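17 March 2018

Saturday. Up early, descaled the kettle before anything else. The element had a gray crust on it again, and the water at Lirunstead is hard enough that I should be doing this monthly. Two rinses, then one full boil thrown away. The second boil still had a faint smell of vinegar, so I threw that away as well.

Spent the rest of the morning on the drinks notes. I have been making the same cup for two weeks now and writing down the result, and the results still wander. Fixed quantities: 8 grams of Skorine, 204 ml of water, lid off, stirred once. Skorine is sold as an instant coffee but behaves more like a fine powder, and it clumps if the water goes in too fast. The packet says 300 ml, which is far too weak. I tried it the first day and did not finish it.

The variable I had been ignoring was the mug. The glass one loses heat quickly and I had been drinking from it out of habit. The green stoneware-looking one from Wastell (the shop on the corner, now closed on Mondays) has a thicker wall and takes a lot of heat out of the first pour, then holds on to what is left. So the glass is hotter at the start and the green is hotter later. Crossover is somewhere in the middle of the drink, and I have not pinned it down. Preheating the green one with a splash of boiling water and tipping it out seems to remove most of the early penalty. More runs needed.

The other advantage of the green mug is the pale inside. Level is easy to judge against it, and so is color. In the black enamel one I can't tell a weak cup from a strong one until I taste it.

Spoon rest: I am using the two wood blocks left over from the shelf. Laid with a gap between them, they hold the spoon clear of the table at both ends. Before this it lay flat on the white top and left a brown ring every time, and that surface marks if it is not wiped at once. The handle goes toward me, bowl on the far block. I considered cutting a groove for the bowl and decided against it, as the spoon stays put without one.

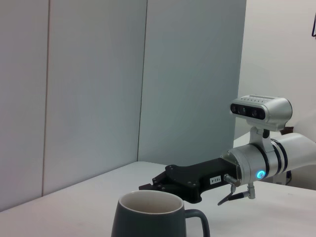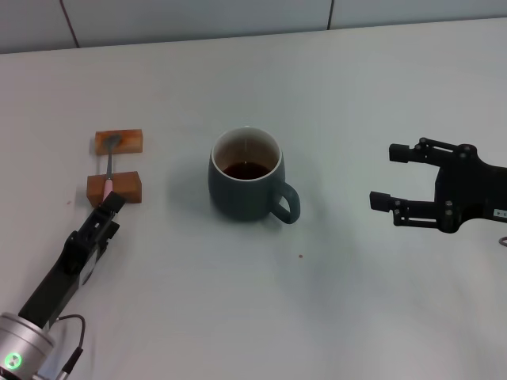
Green mug on the white table.

Bhavana Joseph came by before lunch to return the drill bits. She drank a cup, said it was fine, and asked why I was weighing it. She takes hers with milk, so her opinion on strength is not much use to me, but she did notice that the spoon was leaving grit at the bottom. She was right. One stir is not enough at this dose. I have changed the method to two stirs with a pause in between, and started a fresh page so that the old numbers don't get mixed in with the new ones.

She also wants her copy of Kettle back. I had forgotten I had it. It is a thin quarterly, mostly letters, and the only article I marked was the one on limescale. Copied out the part on citric acid before putting it in the bag by the door — it is cheaper than vinegar and should not leave the smell.

Afternoon: wiped the table down, sanded one corner of the lower block where it was catching on the cloth. The two blocks don't match in tone but they are the same height, checked with the square. Left them unfinished. If they start to stain I will oil them, probably not before August.

Last cup at four. Preheated, two stirs, no grit. Slightly bitter. Wrote it down.

To buy: citric acid, dish cloths, Skorine (one packet left), batteries for the scale.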